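Sauerteig, vierte Woche

Mar 27, 2020

Ich gebe es zu, ich bin völlig verfallen! Seit 4 Wochen steht bei mir ein Glas Roggensauer auf dem Küchenregal, und ich rede beim Frühstück von nichts anderem mehr. Getauft habe ich ihn Hement, keine Ahnung warum, der Name war plötzlich da und passt.

Gefüttert wird abends: 50 g vom alten Ansatz, 50 g Roggenvollkornmehl, 50 g lauwarmes Wasser, umrühren, Deckel locker drauf. In den ersten Tagen roch das Ganze nach Nagellackentferner (wirklich schlimm), dann kam auf einmal diese milde, fast apfelige Säure – und seitdem geht er hoch wie verrückt. Gestern war er nach fünf Stunden schon am Glasrand.

Mein Grundrezept ist inzwischen ein Mischbrot mit 400 g Mehl, halb Roggen, halb Weizen 1050, dazu 9 g Salz und ein Löffel geröstete Sonnenblumenkerne. Die Gare dauert bei uns in der kühlen Küche ewig, bei 19 Grad lasse ich den Teig einfach über Nacht stehen. Gebacken wird im Gusstopf, erst mit Deckel, dann ohne, und wenn die Kruste beim Abkühlen knistert, stehe ich jedes Mal daneben und freue mich wie ein Kind.

Einen Teil vom Ansatz will ich jetzt trocknen: ganz dünn auf Backpapier streichen, zwei Tage liegen lassen, zerbröseln und in einen Zipbeutel damit. So hält er monatelang und passt sogar in einen Briefumschlag.

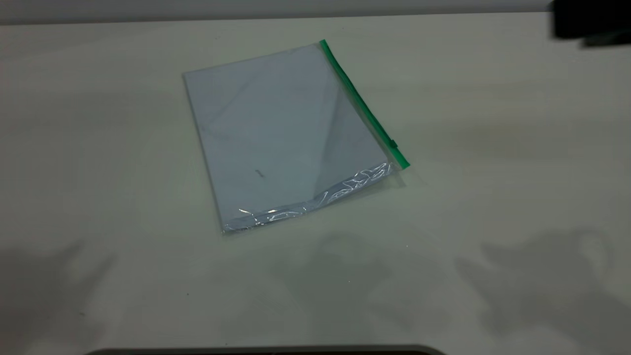

Zipbeutel mit grünem Verschluss

Wer Brösel haben möchte, schreibt mir einfach einen Kommentar. Im Mai probiere ich dann Dinkel, darauf bin ich schon sehr gespannt!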